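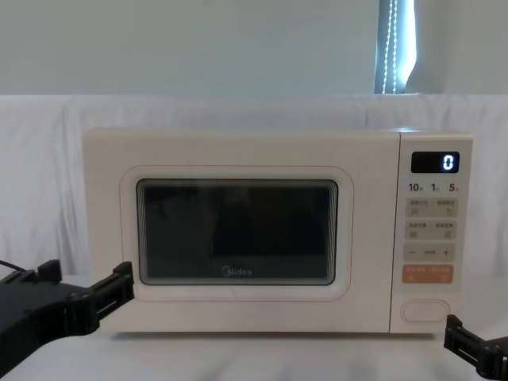 Does the microwave have to be unplugged before I start a session with the arms?

The oven stays plugged in during normal door work. Unplug it when you fit or move an arm, when you clean the chamber, and any time a person has to put a hand inside the oven while the arms have power.

4. Working Safely with a Household Appliance

This section applies to two-arm Vodness tables set up with a microwave oven. Read Section 3 first if the arms have not been zeroed. Site rules at Sulholm and Nyberg come before anything written here where the two differ.

4.1 Before you switch on the arms

1. Set the oven on the bare tabletop. Do not put a mat or cloth under it.
2. Check that the backdrop cloth is clear of the vents on the oven. Pull it back and pin it if needed.
3. Lead all cables to the rear of the table or off to the side. No cable may cross the space the door swings through.
4. Press the door-release button by hand and let the door open all the way. Check that it does not hit an arm, a bracket or a cable.
5. Look inside the chamber. It should hold the turntable plate and nothing else unless the task sheet lists a load.
6. Close the door by hand. Read the display. It should show 0.
7. Place the stop button within reach of the person running the session and press it once to test it.

CAUTION: Never run the oven empty. If a heating time appears on the display and there is no load in the chamber, stop the arms and cancel the time by hand.

4.2 Opening the door

The release button and the door are handled as two separate moves. Teach them separately and save them under separate names.

1. Bring the right arm to its waiting point in front of the control panel.
2. Bring the left arm to its waiting point, outside the swing of the door.
3. Press the release with one finger. Use the lowest force setting that works. If the latch does not let go after 3 tries, stop and open the door by hand.
4. Back the right hand away before the left arm moves.
5. Guide the door from its free edge. Keep fingers off the latch hooks.

Note: The lamp may come on when the door opens. Camera exposure should be locked before this step, or the picture will shift in brightness partway through the recording.
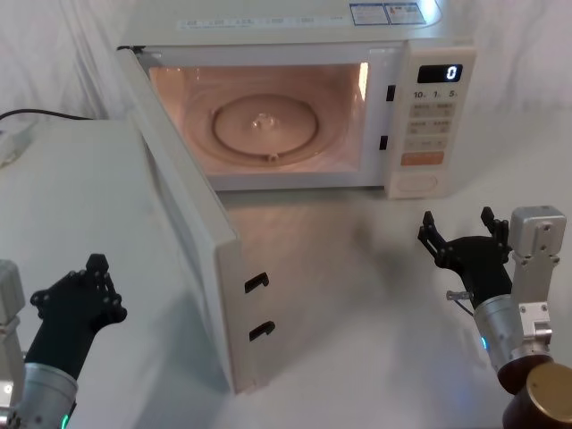 With the door fully open, hold both arms still for 2 seconds before the next move. This gives the door time to settle and gives the operator a chance to stop the run. Anything going into the chamber must be lowered onto the plate, never pushed across it. The wrist must not rest on the door at any time. The hinge is built for the weight of the door and can bend under the weight of an arm.

If an arm stops while a hand is inside the chamber, do not close the door against it. Press the stop button, unplug the oven, and back the arm out by hand as described in Section 3.

4.3 Closing the door

1. Clear both hands from the chamber.
2. Move the right arm back to its waiting point.
3. Push the door slowly with the left hand. Use flat fingertips. Do not use a closed fist or the edge of a bracket.
4. Reduce speed for the last part of the swing. The Brikero controller has a preset for this, listed as Contact Slow.
5. Keep light pressure on the door until the latch catches, then release. 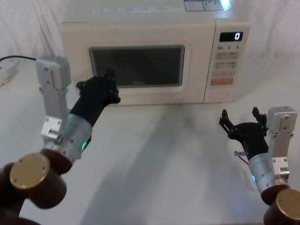

Figure 4-3. Left hand on the door window, right hand clear of the oven.

CAUTION: Glass contact is limited to the fingertips. Check the pads for grit and exposed screw heads before each session. Replace a worn pad before the next run.

4.4 People at the table

Keep 2 people present whenever the arms have power: one to run the session and one to watch the table. The watcher does not handle the keyboard. Both must know where the oven plug is.

No one reaches over the table while the arms are live, even when they are standing still. Say "hands in" before reaching and wait for the operator to confirm that the arms are stopped.

Record every hard contact with the door, glass or control panel in the table log, with the program name and step. Report cracked glass or a door that no longer latches to Signe Backlund, and leave the oven unplugged until it has been replaced. Log sheets are on page 38.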